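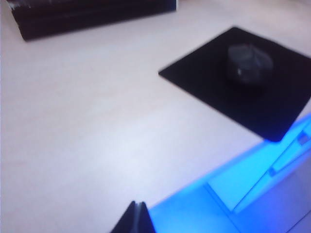 Desk 3, mouse on its pad, dark stack behind.

Share 0 | Comments 2

September 19, 2020

Clearing of the shared desk, continued. The Ternby order must be packed on this table, so I want all the middle part free and only the mouse and the pad staying on the right side. I am right-handed and Chak-lun also, so the right side is fine for both.

I measured the free part with the steel ruler. It is 110 cm long when the stack is pushed to the back. The Gemusach carton needs less than this, so we do not have to bring the second table from the corridor.

The pad slides when I work fast. I tried a piece of the Drindel tape under one corner and it holds, but I don't know yet if it leaves glue on the table. To check on Monday's list, or whenever somebody lifts it.

Search notes... Go

The stack is the bigger question. In April we agreed that flat things lie flat, the big ones at the bottom, and that nothing stands on its side.
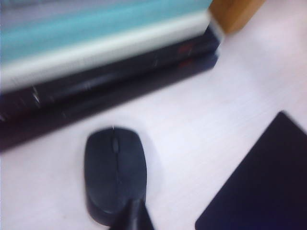 I would like to keep the teal and white one on top, for it is the one I look for most often, and the black ones under it can wait. Chak-lun prefers everything in the drawer. I measured the drawer too, and it is 9 cm high inside, so the full stack will not go in. We can split it, but then half of it gets forgotten, as with the Tsolakis papers.

Still to do: wipe the table before packing, write the label for the drawer, ask Chak-lun for the key of cabinet 11.

Y. Cheung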